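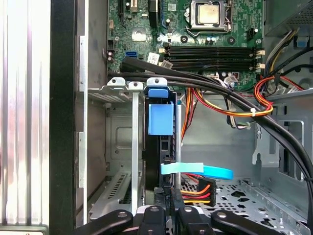
Four-finger gripper inside an open desktop case on the teardown cell.

Praltcombe's teardown cell is back under power after the cable snag, and the notice that went out with the restart calls the problem "resolved." I'd like to see more before I use that word.

What we know comes from the fault log and from Ratree Kaewsai, who was on shift. The arm had gone into a desktop tower for the hard drive. On the way out, one finger hooked a run of power cable. The force limit was supposed to stop the arm right there. It didn't. The arm kept pulling for 2 seconds, dragged the chassis against its stop and tore a connector off the board before Ratree hit the red button. No one was hurt, and the drive came out of it fine, for what that's worth.

The first explanation from Brurkuneo, who supplied the control software, was that the cabling in that tower was "unusually dense." I've been opening office desktops for a long time and I have yet to meet one with tidy cabling. If the cell can only cope with neat machines, we should have been told that in March, when we signed off on it.

The second explanation is better. Duangjai Nuchit went through the settings and found the force limit at 300 newtons during the withdraw move. It should have been 20. The higher number belongs to a press-fit routine that we don't even run here, and it seems to have come in with a software update. Who checked the update is a question I have asked twice.

The fix so far is a corrected setting and a line on the startup sheet. Brurkuneo says the cell had done 3,261 pulls without a stop of this kind, as if that settles it. To me it only says that a finger hadn't caught a cable hard enough before. We don't know how many of those pulls were made with the wrong limit – the log doesn't record it.
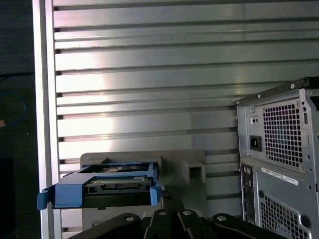
Caddy handling worries me less. Placing a drive in the fixture is a short move in open space, and Paweena Prasertsri's tests there look sound. Reaching into a case is another matter, and it has had one afternoon of testing since the restart.

Until Ghassan Farah's team has repeated the snag test on purpose, with scrap towers and bad cabling, the guard door stays shut during every withdraw move and one person stays within reach of the stop button. If you see the arm hesitate or tug, stop it and call Usa Ongart. Please don't clear the fault yourself, even if the screen offers to let you.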